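Give Snacks in a Box
19 Jul 2023

I think the gift basket has had its day. Every September my office sends one to each new hire, and every September I end up with another basket on top of the refrigerator. The chocolate lasts two evenings. The basket stays for years.

People defend baskets because they look generous. They do, in the store. A tall handle and a wide rim make a few bags of candy look like a present. But a basket can't be folded or stacked under another one with the handle on, and it holds dust in the weave. I took two of mine to the thrift store and the clerk, Arturo Rinaldi, pointed to a shelf of them and asked me to try somewhere else.

A plain brown takeaway box does the same job. It has a lid, so it can go in a bag or on the back seat. You can write a name on it. When the snacks are gone you flatten it and put it out with the paper. A pack of 18 takes up less space in my closet than one basket did.

My sister-in-law, Tomoyo Hosoda, disagrees. She says a box looks like leftovers. I grant her that a box with three packets in it can look a bit thin – so fill the rest, or buy a smaller box. Nobody I have handed one to has complained about the cardboard.

I would keep baskets for things that need them, like bread or eggs from the yard. Candy already comes in its own bag. It doesn't need a second container that outlives it by 19 years.

If you have a basket at home now, use it up. Pass it on with something in it, and tell the person they don't have to give it back.

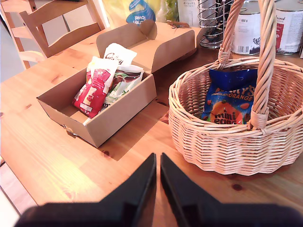 Photo: Sze-wing Lai. Snack packets in a cardboard box, with a bag of Terry's Chocolate Orange mini eggs in the basket.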